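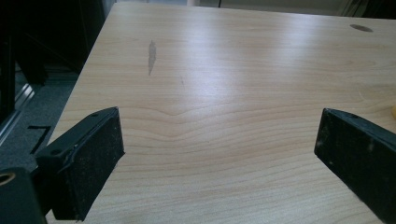 How to clean and care for a light wooden tabletop

A light table shows everything. Coffee rings, pencil marks, the gray shadow where people rest their arms – on a dark table you can ignore such things for months, on a pale one you see them from the door. I have taken care of light tables for 14 years, first at home and later in a shared workroom in Berkthorpe, and in this page I write down the way I do it. It needs only simple things and not much time.

Before you start: find out what your surface is

Many tables that look like wood have a laminate or a veneer on top. The color and the grain do not tell you enough, so please look at the edge of the table and then at the underside.

If the lines of the grain continue from the top over the end of the board, you have most probably solid wood. If the grain stops at the edge and a thin strip begins, it is veneer or laminate. Laminate usually feels a bit cooler and very even under the fingers. Veneer is real wood, but very thin, so you should never sand it the way you sand a solid board.

When you cannot decide, treat the table as laminate. The everyday cleaning below is gentle enough for all three.

What you need

Two soft cotton cloths, or old T-shirts cut in pieces
A bowl of lukewarm water
A few drops of mild dish soap
Baking soda
A soft brush, for example an old paintbrush
A plastic card for dried spots
Oil or wax, only for solid wood without varnish

I do not use a sponge with a green side. Also I stopped with the spray polish, which left a film on my first table that took me a whole Saturday to remove.

Step 1. Remove the dust dry

Take everything off the table. Brush along the grain from the far side toward you, and then wipe with a dry cloth. Do this before any water comes. Small hard grains, such as sand or bits of eraser, make fine scratches when you push them around under a damp cloth. Shake the cloth outside and wipe again.

Step 2. Look at the surface from low down

Bend until your eyes are almost at the height of the table and look toward a window or a lamp. The light reflects on the top, and in the bright part you will notice greasy fingerprints, dull places and dried drops that you cannot find from above. Then walk to the other side and look again, as the bright part moves with you. I put a small piece of paper next to each spot so I can find it later.

Step 3. Wash with a damp cloth

Put the soap in the water, dip the cloth and wring it out very well. When you press it, no drop should come. Wipe in long lines following the grain, from one end to the other. Circles are fine for a sticky place, but finish with a straight line or you may see them when it dries.

Do not leave water at the edges or in any joint. On laminate and veneer this is the weakest place: the water goes under the top layer, the material below becomes thick, and the edge lifts. It can not be pressed flat again.

Rinse the cloth, wring it and wipe a second time without soap. Dry immediately with the other cloth.

Step 4. Treat the spots

Dried food or glue: lay a damp cloth on it for 2 minutes, then push with the plastic card, held flat. Never use a knife.

Pencil: a clean white eraser, lightly.

Coffee or tea: mix baking soda with a little water until it is like toothpaste. Put it on with a finger, wait a short time and wipe off. Try this first in a corner, because on a glossy finish it can make a dull place.

Ballpoint ink: a little rubbing alcohol on a cotton swab, on laminate only. On varnish it can take the shine away, and on bare wood the ink just travels deeper.

White rings from hot cups: these appear on varnished and waxed wood. Give them a day or so, sometimes they fade. If not, lay a dry cloth over the ring and pass a warm iron over it, without steam, for a few seconds only. Lift and check each time.

Step 5. Oil or wax, for bare solid wood only

If a drop of water sinks in and leaves a dark point, the wood is asking for oil. Let the table dry overnight after washing. Put on a thin layer with a cloth, along the grain, wait as long as the tin says and wipe off all that remains on top. Choose a clear oil for a pale wood, as many others make it yellow. Spread the used cloths flat outdoors until they are dry – oily cloths in a heap can start to burn by themselves.

Laminate does not take oil. It only stays greasy and collects the next dust.

How often

The dry cloth I use every evening, it is quick. The damp wash is once a week, or more when children paint there. Oil comes in October, before the heating makes the air dry, and once more in spring if the wood looks thirsty.

If the table stands by a window, move the things on it from time to time. Under a lamp or a plant pot that never moves, the wood keeps a different color, and you will find a clear shape when you lift it.

Last updated Wednesday, March 27, 2024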